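Cokden tool library opens its odds-and-ends bin

June 13, 2018

Good news for anyone who loves a good rummage! The Cokden Tool Library has opened a mixed bin at its Machala Street workshop, and members can take home 2 things per visit, free of charge.

It's a big grey metal bin with sloping sides, set right up against the wooden work surfaces, and what goes into it changes all the time.

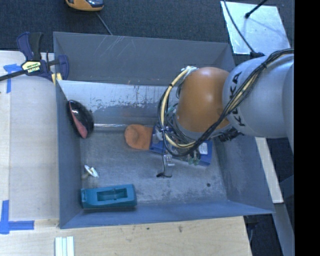

The library started collecting in February and has already found new homes for 988 small items — a terrific number for a club with 200 members. Drop-offs are welcome whenever the workshop is open. Please label anything that needs repair.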